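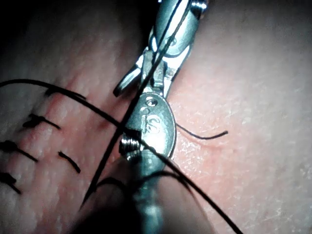
A steel surgical instrument and black suture thread over a skin-like surface.

Frame pacing deserves a line on the box

2019-10-19

Console marketing still runs on two figures: output resolution and average frame rate. Neither describes how a game behaves in the hand. The figure I want published is frame-time variance, and the Dernadura patch released in August shows why.

Dernadura targets 30 frames per second, which allows 33.3 milliseconds per frame. Before the patch, the average on my unit was 30. Panning the camera across the harbour at Ilano nevertheless produced visible judder, as frames arrived at alternating intervals of 16.7 and 50 milliseconds. The mean of those two numbers is the target exactly. An average-rate counter reports a perfect result and the player sees a stutter.

I logged 1,668 consecutive frames on the harbour route after updating. All but 4 were delivered on the correct refresh. Resolution did not change, nor did the colour grading or draw distance. The patch notes gave the work a single line, beneath a corrected menu font.
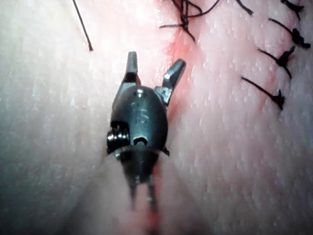

Input latency follows from the same problem. A controller sampled once per frame inherits the irregularity of the frame, so the delay between stick movement and response drifts. Players adapt readily to a constant delay. A variable one defeats practice, and in Kettle, where the parry window is 3 frames, it decides fights.

The usual objection is that buyers would not understand the metric. Buyers were once assumed not to understand teraflops either, and that unit now appears on posters. A percentage of frames delivered on schedule, measured over a published route, would need less explanation. A score of 100 would mean no missed refreshes.

Brummont, the racing title, already includes a frame-time graph in its options menu. It is off by default and labelled as a diagnostic. Other studios should copy it, and reviewers should print the graph beside the score. Until they do, I will keep logging my own, starting with the night circuits, where the reflections are heaviest.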